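Two-finger linkage vs. suction for mixed bin picking - am I wasting my time?

Posted in: Grippers and End Effectors

torque_and_regret
Saturday, June 6, 2026

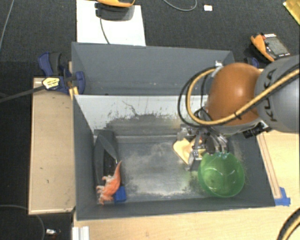 KUKA arm over the front bin, metal gripper down by the green bowl.

We've been comparing end effectors for moving household junk from one bin to another. The candidates are the metal linkage gripper in the photo and a Bimus suction cup on a straight extension. Same arm, same 30 objects, same Kasten controller, 106 attempts each through May.

The linkage gripper won on total picks and I still don't like it. Anything out in the middle of the bin is fine. Anything hugging a wall turns into a negotiation. The bowl is the worst of the lot, because the planner wants to come straight down on the rim and the fingers need room on both sides of it. Suction does the bowl if it lands on the bottom and sulks if it lands anywhere else. Suction also has strong views about the dinosaur.

Before I ask for money for a third option, has anyone run both on the same set and kept the better one?

mildly_servo
Kept the suction. Sold the fingers to another department, who now avoid me at lunch.

Seriously though, 106 attempts over 30 objects is under four per object. I wouldn't rank two brands of tape on that.

torque_and_regret
It was 106 per gripper.

mildly_servo
Yes, I divided one of them.

palletjack_phil
Disagree with the suction crowd, as is tradition. Cups are great until the object has limbs. You have a toy dinosaur in there with a pointed tail and a block tucked up against it. Where is the cup supposed to go? Fingers at least have a chance if you approach along the body and accept that you may get the block as a bonus.

For the bowl, quit grabbing it across the full width. Put one finger inside and one outside and pinch the rim. That does mean pushing it off the wall first if it's sitting close.

torque_and_regret
Rim pinch is what I've been trying. Works nicely away from the walls. Near them the outer finger wants to share space with the bin, and the bin has seniority.

kelvin_probe
Nobody has mentioned the camera, so I'll be that person. Your bowl is see-through green plastic or glass or whatever it is, and depth cameras hate that stuff. Ours reported a bowl like that as a hole in the floor. We blamed the gripper for 2 weeks. Then we swapped in the Nerside stereo unit, and the same gripper suddenly got much smarter.

Log the depth at the grasp point before you spend anything.

mildly_servo
Seconding this, and I hate agreeing with kelvin. The shiny patch on the bin floor won't be helping you either.

palletjack_phil
The camera matters, sure, but you can't see your way out of a finger that doesn't fit. Look at how much metal is going into that bin. I'd try narrower fingertips before a new sensor. Also, that hose loop is generous. How does it behave when you roll the wrist over the far side?

torque_and_regret
It behaves like a hose with opinions. I limited the last joint so it stays out of trouble, which costs me some of the nicer approach angles. So part of what I'm calling a bad gripper may be me tying its shoelaces together.

kelvin_probe
Then it isn't a fair comparison. The cup doesn't care about roll. The fingers do.

torque_and_regret
Yeah. I was hoping to get through the thread before someone said that.

flange_of_theseus
We ran 3 setups on one cell last year using a Flikbridge quick changer: fingers, cup, and a cup mounted between the fingers. The combined one picked the most and broke the most. I'd do the changer again. I would not do the combined one again unless someone else had to clean it.

mildly_servo
How long was a tool change?

flange_of_theseus
Long enough that we sorted the picks by tool and only swapped once per bin.

torque_and_regret
OK, plan for next week: log depth on the bowl, reroute the hose, open up the wrist limit, then rerun both grippers with more tries per object. Narrow fingertips after that if it still argues with the walls. Will post numbers, including the ugly ones.

palletjack_phil
Do the fingertips first.

kelvin_probe
Do not do the fingertips first.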